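Keeping a small workshop bench in order

I have one bench in the cellar, 52 inches wide, and I do everything on it: sharpening, small repairs, gluing of chairs. When I moved to Lillstead the cellar had only one socket and very bad light, so I had to learn some habits. I write them down for those who have the same kind of room.

Light first. One lamp directly over the head makes a shadow of your own hands exactly where you work. Put two smaller lamps, left and right, a little in front of you. If you work on shiny metal, turn the lamps toward the wall and let the wall give the light back. The eyes get less tired.

Glue. Write the day of opening on the bottle with a marker. White glue that has been frozen in the winter becomes like cottage cheese and does not hold any more, even if you stir it well. Throw it away. Wipe the neck of the bottle before you close it, and put a very thin layer of petroleum jelly on the thread. The cap will come off next time without pliers.

Screws. I used to keep them in jam jars by length, and I always searched too long. Now I keep them by job - hinges, shelves, electrical boxes - and the mixed ones go in a flat tray where I can push them with a finger.
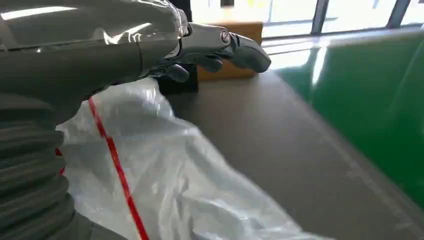
Rust on hand tools is mostly a question of air. A drawer that is closed tight in a damp cellar is worse than an open shelf. Rub the steel with a cloth and two drops of light machine oil in April, and again before the heating season. For rust that is already there, use fine steel wool and the same oil, always in one direction. Do not use vinegar on a saw blade if you have no time to rinse and dry it the same hour.

Rekha Kanaujia wrote to me after the last page and asked how to take old candle wax from a bench top. Scrape with a plastic card, then lay brown paper on the place and go over it with a warm iron, without steam. Change the paper often. What stays can be rubbed with 100 grit paper, along the grain.

Sweep before you go up, also when you are tired. Oily cloths must not lie in a heap - hang them outside, spread open, until they are stiff.

Omprakash Uniyal
Last changed 2005-02-16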